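Waaka rolls onto PC this March, and I can finally talk about it

Hi, it's the small team at Cedum here, and by team I mean me at the keyboard with a cold coffee. We make games, and our next one is called Waaka. It's an open-water kayak racing game, published by our mates at Skonine, and it launches on PC in March.

You paddle down one enormous river system, from alpine creeks to the harbour mouth, and you can race, explore or just drift along looking for trouble. There are 246 routes on the map and I still get lost in the mangroves. 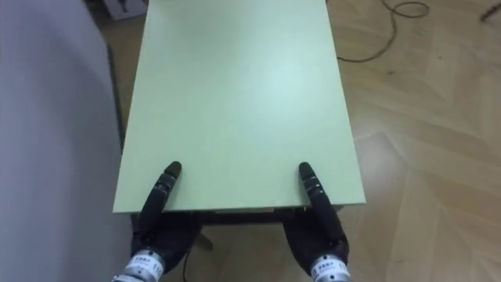
Races take up to four paddlers online, or you can share the couch with a friend in two-player split screen. The colour of the water tells you how fast it's moving, so you'll learn to read the river pretty quickly (or you'll meet a lot of rocks, like I did).

We ran a closed test in January with 1,000 players. Their favourite bit was Atgate, the flooded town in the middle of the map, so we've made it bigger and added a night race down the main street! 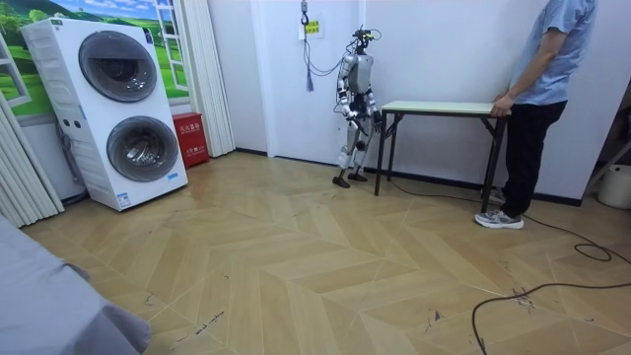 Controllers and keyboards are both supported, and you can remap everything. Your kayak's paint, paddle and silly hats are all earned by playing. There's nothing to buy inside the game.

Review keys go out on a Thursday, two weeks before launch. If you'd like one, reply to this release with the name of your outlet and I'll add you to the list.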